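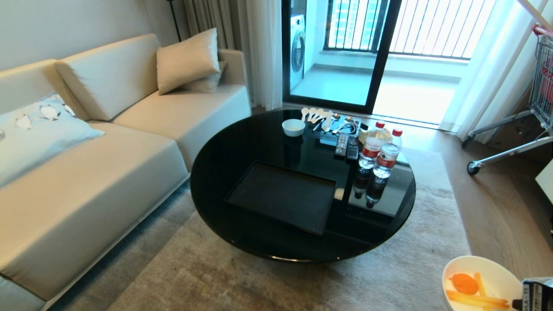 Figure 1. Living room task area with sofa, rug, and glass-top coffee table.

Unit 6: Working rules for mobile manipulators in the home
Course notes, N. Bermúdez. Revised January 2024.

6.1 Scope
The rules apply to any arm on a mobile base used in a furnished room. They add to the site risk assessment and do not replace it.

6.2 Before motion
Test the emergency stop at the start of each session. Record the result on form 3647. Agree on one operator – a second person may observe but gives no commands.

6.3 Surfaces
Glossy black glass gives poor depth readings. Set the table height by hand measurement and enter it in the task file. Approach from above at reduced speed. Treat rug edges as a change in floor level when planning base moves.

6.4 Gripper
Check the fingertips for lint before each block of trials. Close the fingers fully before any long base move. Open containers of liquid are not to be lifted over remotes, cables, or chargers.

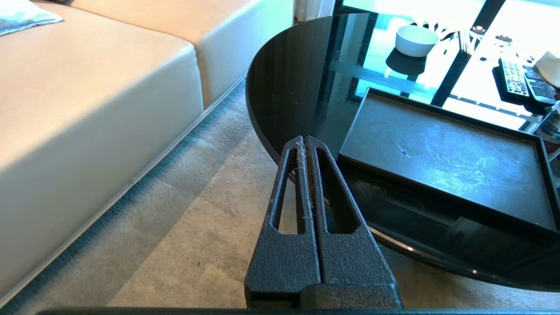
Who may restart the robot after an emergency stop?
Only the operator named on the form, once the cause has been written down and the area checked on foot.

6.5 Reading for next week
Lund, Droldale house rules, section 9, on handling fragile objects.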